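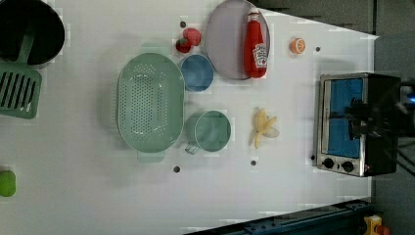
Vol. 2, p. 8

# Lunness Play Kitchen Inventory

This card covers the play kitchen tabletop kept by Nusach at its Sidton room. It records the tableware and play food in the set and the names used for them in the catalog.

## Contents

- **Tableware:** blue bowl, oval green colander, round plate
- **Utensils:** green slotted spatula
- **Play food:** strawberries, half orange
- **Containers:** ketchup bottle 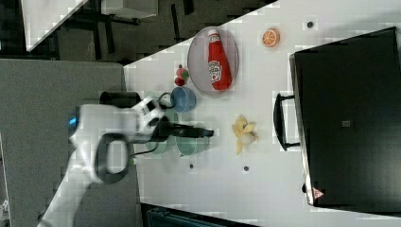 Color terms are kept broad. The plate is listed as gray, although lavender is accepted in searches. Items of the same shade of green are cataloged separately under their own names.

## Placement

Positions on the tabletop are not fixed. Entries should state which item lies on or beside another.

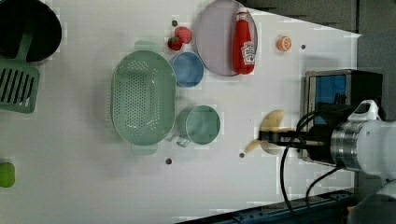 *Colander and blue bowl, both empty; ketchup bottle on the plate.*

## Use

The inventory may be copied for classroom use with credit to Nusach. Corrections are reviewed in April and filed under Zavala, the catalog's working title.

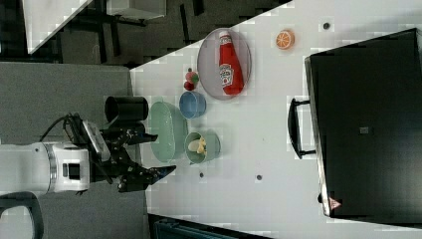

*Pale yellow pieces of food in the green bowl.*

Entry names are written in lowercase and in the singular.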